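Trunder at Wuvcombe

I drove up on Monday after work to see Trunder play the old grain hall in Wuvcombe. It was the second night of their tour and the first one with the new drummer. Doors were at seven and I got in line a little after six, so I ended up close to the stage on the left side.

The hall holds 3000 people and it was full by the time the opener, Matubbar, came on. They played for half an hour. I only knew the single, but the slower songs were better, especially the one with just the organ and two voices. I bought the EP on the way out.

Trunder started with "Driteo", the long one that closes the last album. I didn't expect it first. It runs close to ten minutes live and the vocals were too low for most of it -- somebody fixed that by the third song. After that the sound was fine, although the bass was heavy where I stood.

They played most of the new record and only two songs from the debut. I would have traded one of the newer ballads for "Salt Road", which they seem to have dropped. The encore was three songs and they were done before eleven.

Parking was the bad part. The lot behind the hall has about 200 spaces and it took me 40 minutes to get out. Next time I'll leave the car by the train station and walk.

I have a ticket for the last show of the tour in June, and I'll post the set list from that one too.
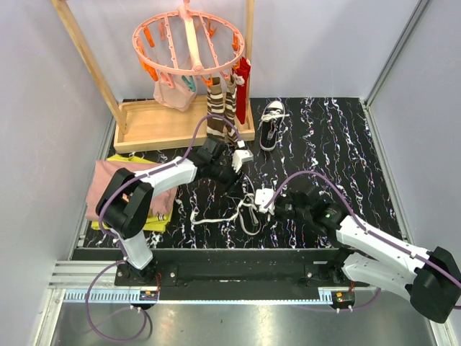
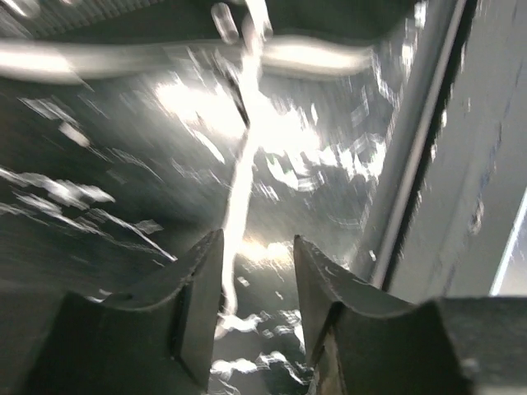
Set list

Driteo
Cold Harbor Lights
Paper Boats
Second Floor
Nine Miles Out
The Long Weekend
Glass Town
Encore: Winter Coat, Left Turn, Home by Dark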